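December, late

Quick one before bed. Feet killing me. Should of written yesterday but fell asleep on the couch with the lamp on.

Choir. So the concert is in 2 weeks and we still can't get through the Kırmızıgül piece without the altos coming in early at the page turn. Me included. I count, I really do count, and then Filippos breathes in next to me like he's about to go under water and I just come in with him. Every time. Elínborg stopped us four times tonight and the fourth time she put her pencil down very slowly. Then she had us hum it. Humming was fine! Put the words back and we fell apart at the same bar.

The words are half the trouble. My mouth doesn't want to do them at speed. Birthe wrote hers out by ear, in big block letters over the notes, and I copied hers at the break, but her handwriting is awful and I've been singing something that may be a vowel and may be an ink blot. Must ask for a clean copy. Or do my own. Do my own.

Church was freezing again. Coats on through warmups. Somebody had the side heater going but it only does the tenors. My music was going all floppy from gloves.

Tickets: 75 gone as of tonight. Lawal wants to print more posters, Troels says posters are a waste of money and everyone comes because somebody's aunt tells them to. Both probably right. They went at it the whole way through packing up chairs. I took two posters anyway, one for the bakery, one for the library if they'll let me. Bakery first, they open at six and I'm up anyway.

What to wear. Black, "not shiny", it says. My only long black skirt has the zip gone. Mom's old one fits if I don't eat. Look in the blue suitcase tomorow.

Voice a bit scratchy since the weekend. Tea with honey, three cups, no talking on the phone. Then of course L. called and we talked for an hour. Her kitchen ceiling is still dripping, landlord still "sending someone." She wants to come to the concert and I said front left, away from the door, the draft is terrible there. Need to put a ticket aside for her. WRITE IT DOWN. There, written.

Solo thing. Didn't want to write about it but ok. Elínborg asked me after, when I was looking for my scarf, if I'd do the second verse of the lullaby. On my own. The eight bars before everybody comes back in. I said I'd think about it and then walked home the long way past the bridge thinking about nothing else. Last time I sang alone in front of people I was eleven and forgot the second line and just sang the first one again, twice. Grandpa clapped anyway. 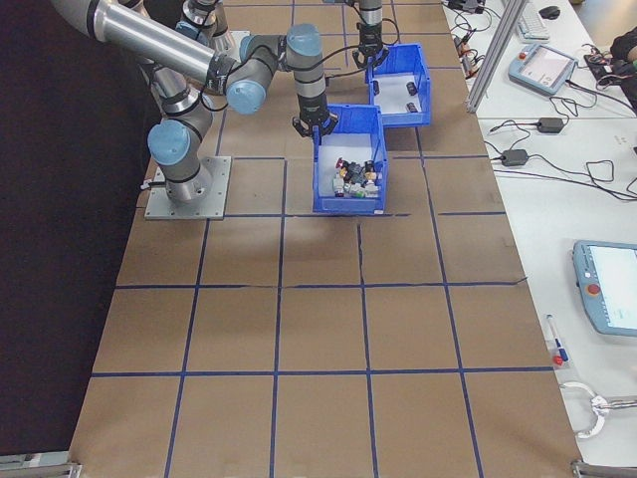 It isn't high, it's not even hard. Sang it in the bathroom tonight with the fan on so the neighbors wouldn't hear, and it was ok. The long note near the end wobbles if I think about it. Need more air before it, maybe sneak a breath after the comma. Birthe does that, you can't hear her do it at all. Ask her how.

If I say no it goes to Filippos's sister probably, and she'd be lovely, and I'd stand there behind her the whole verse being annoyed with myself. So.

Other stuff, fast: water bill. Eggs. Return the gray folder to Troels, had it since summer, embarassing. Rehearsal moved to 7 next time, not 7:30, and it's the small hall because the church has something on. Bring own water, the tap in there tastes like coins.

Snow starting out the window, little dry stuff, not sticking. Set alarm for bakery. Going to text Elínborg yes in the morning before I can talk myself out of it. Half past eleven already, lamp off.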